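4.2 Agency size and the handling of revisions

The second part of the study looked at how small creative agencies deal with client revisions after a first draft has been delivered. We used the job records of three agencies, referred to by their trading names with permission: Tadavlow, Dustberg and Karaki. All three write copy and build websites, and all three bill most of their work at a fixed fee. The records cover 215 jobs, each with a brief, at least one draft and a closing invoice.

A revision was counted when a client sent back written comments and the agency produced a new version in response. Phone calls were left out unless a note of the call had been added to the job. Two coders read every job. Where they disagreed, the job was read again and a count was agreed on before the analysis went ahead.

Jobs with a written brief longer than one page went through fewer revisions than jobs with a shorter brief. The difference held for copy and for web design, but it was larger for copy. Web jobs often changed direction late, usually when a person on the client side who had not seen the first draft was asked to approve the second. This pattern was strongest at Dustberg, where the contract did not name an approver. 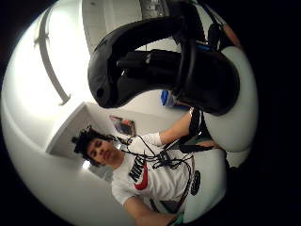
Figure 3. Participant wearing a white NIKE T-shirt, with thin black cables across the chest.

Karaki was the only one of the three to charge for revisions past the second round. Its clients sent longer comments, and they sent them less often. We cannot say from the records whether the charge caused this. Karaki also had the highest share of repeat clients, and a client who has worked with an agency before may need fewer rounds in any case. When repeat clients were removed, the gap between Karaki and the other two became smaller but did not close.

Tadavlow moved its comments into Fillance, a shared review tool, in March, partway through the period covered. Before the move, comments came by email and were often split over several messages. Afterward they were kept in a single thread for each draft. The number of revisions per job stayed the same, while the time between a comment and the next version fell. Staff put this down to spending less time looking for the latest instructions.

Job value had little effect. Small copy jobs of under 1000 words went through as many rounds as longer ones, which means that the unpaid share of the work was higher on small jobs. We return to the question of minimum fees in Section 5.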